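Sizing the first-flush diverter, second attempt

16 January 2021

The original diverter on the shed tank was sized by guesswork. I had a length of 90 mm PVC left over from another job, cut it to fit between the downpipe and the slab, glued a cap on the bottom with a weep hole in it, and called it done. It held a bit under six litres. The roof plane feeding it is large enough that this was never going to do much, and the sediment in the bottom of the tank confirmed it when I drained it in December.

The tank is a 3,000 L round poly unit from Brudus, fed from the western half of the shed roof only. The eastern half goes to the garden bed through an open spreader and is not part of this post.

The usual rule is a diversion depth multiplied by the catchment area in plan. Use the horizontal projection of the roof, gutter included, and ignore the slope. A depth of 0.5 mm is common for a clean roof in an open position, and 2 mm is the figure people use where there are overhanging trees, birds or an unsealed road nearby. We have all of those. The Vornthorpe road is gravel as far as the bridge and the dust sits on the Colorbond for weeks.

One millimetre over one square metre is one litre, so the arithmetic is trivial. At 2 mm the diverter volume in litres is twice the plan area in square metres. For my western half that came to more than a vertical pipe of any reasonable diameter could hold in the height available. The options were a horizontal chamber laid along the slab, or a separate small vessel with a ball seat at the inlet. I went with the horizontal chamber in 225 mm stormwater pipe, laid at a slight fall to the drain end.
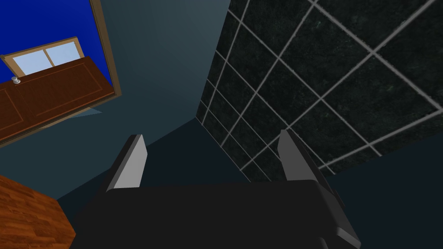
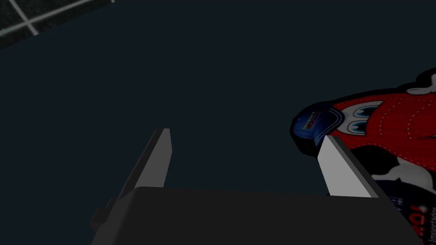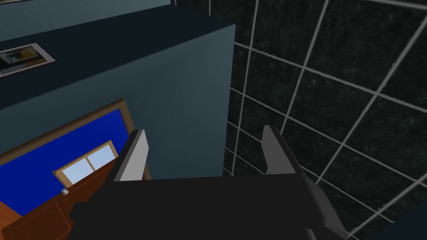
Simulator renders, three views over the open gripper.

The drain end matters more than the chamber. My old weep hole blocked after every second storm, and a blocked diverter is the same as no diverter, with the added disadvantage of holding a column of foul water directly beneath the tank inlet. The replacement is a Zastix slow-release valve with a washable screen and a set of interchangeable flow discs. I started with the smallest disc and moved up one size after it clogged with gum blossom. The larger disc wastes a little more water during long, light rain, and I can live with that.

Mac Suibhne publish a design note which recommends that the chamber should empty within 24 hours. Mine takes most of a day on the current disc. If showers arrive closer together than that, the chamber is still part full and diverts less, but the roof has also just been washed, so the error is in the right direction.

Meter reading on the tank outlet at changeover was 1,481 L. I will read it again at the end of autumn, although total draw says nothing about water quality and I have not set up anything to measure turbidity beyond a jar held against a white tile.

Remaining jobs:

Replace the leaf screen on the rainhead. The mesh has pulled away from one corner.
Fit a union at the drain end so the chamber can be flushed with a hose.
Bracket the horizontal run properly. It is sitting on some 6 offcuts of treated pine at present.
Paint the exposed PVC before the sun gets to it.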